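**NIDHAM, 20/08/2019** — Jultwood has found the cause of the fault that stopped its Ikance two-arm bench during a long run this summer, and we are very happy to share the fix with everyone who builds or uses one. The repair is free, it takes less than an afternoon, and it makes the bench safer than it was on the day we first switched it on.

## What went wrong

Ikance uses two small arms that share one table. Each arm has a gripper with ribbed fingers, and most of the interesting jobs happen where the two grippers meet: passing a part across, holding a ring while the other arm works on it, picking up a tool and handing it over. To keep the arms from running into each other, the control software lets only one gripper at a time into the shared space in the middle.

We had planned a run of 3000 handovers. At handover 1003, both arms were given permission to enter the shared space. They met finger to finger and kept pushing. The operator pressed the stop button. One arm stopped at once. The other kept moving for 3 seconds before it let go.

No one was hurt, and the operator's hands were well clear of the table. Still, a stop button has to stop everything, right away, every time. We shut the bench down that same hour and told all our partner workshops to do the same.

## How we found it

The team went through the logs line by line, then set up the same kind of job again at reduced speed, with the force limits turned down and a second person on the power switch. It was slow, careful work, and it was also some of the best detective work we have done together!
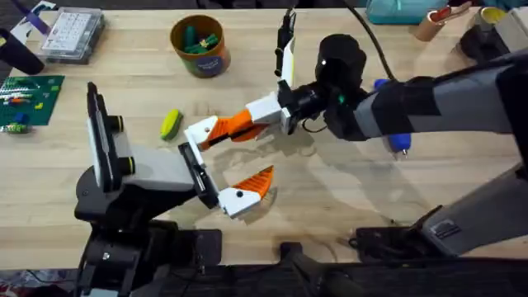 Two grippers facing each other across the gap, where handovers take place.
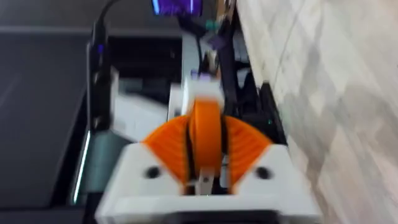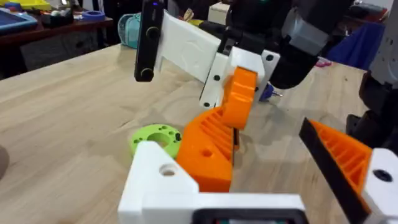
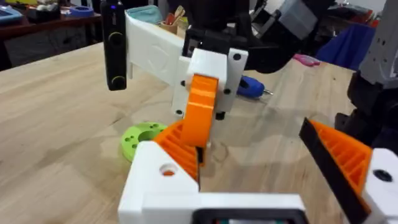 **Jultwood Shared Workspace Safety Team** | Fernandes Building, Nidham

There were two separate problems, and each one hid the other.

The first was in the permission message. When an arm leaves the shared space, it sends a short "clear" message, and the other arm waits for it. If the network was busy, the message could be sent twice. The second copy sometimes arrived late, after the first arm had already been let back in, and the controller took it as a fresh "clear." On most handovers the timing made no difference. On handover 1003 it did.

The second was in the stop circuit. The button cut power to one arm directly, but the other arm got its stop order through the same busy network. We had tested the button many times with the bench sitting idle, and it passed every time. We had never tested it with both arms pushing against something. That was a gap in our test plan, and it is ours to own.

## What changes now

- Every "clear" message carries a number, and old numbers are thrown away.
- The stop button is wired straight to both arms.
- Gripper force is held low inside the shared space until both arms report where they are.
- The stop test is now done under load, in 4 different arm positions, before each long run.

With these changes in place we started again from zero and finished all 3000 handovers without the two arms ever being let in together. The whole room cheered at the end of that one. We also pressed the stop button at random points along the way, and both arms stopped on every press.

## What owners should do

If you have an Ikance bench, please leave it switched off until you have fitted the new stop cable and loaded the new software. Both are ready now. The cable kit goes out by mail to every registered workshop, and the software comes with a short printed guide. Do the load test in the guide before you run any job, even a small one.

If your bench has ever done something similar — two arms in the middle at once, or an arm that was slow to stop — we would love to see your logs, even if nothing was damaged. One partner workshop had already noticed a slow stop in the spring and thought it was a loose plug. Their notes saved us days.

## Coming up

We will hold an open day at the Fernandes Building in December, where visitors can watch the load test and try the stop button for themselves. The full fault report, including the logs from handover 1003, will be on the table for anyone to read, and the team will be there all day to answer questions.

**Contact:** Jultwood press desk, Fernandes Building, Nidham. Please write "Ikance stop fix" on your letter or in your subject line.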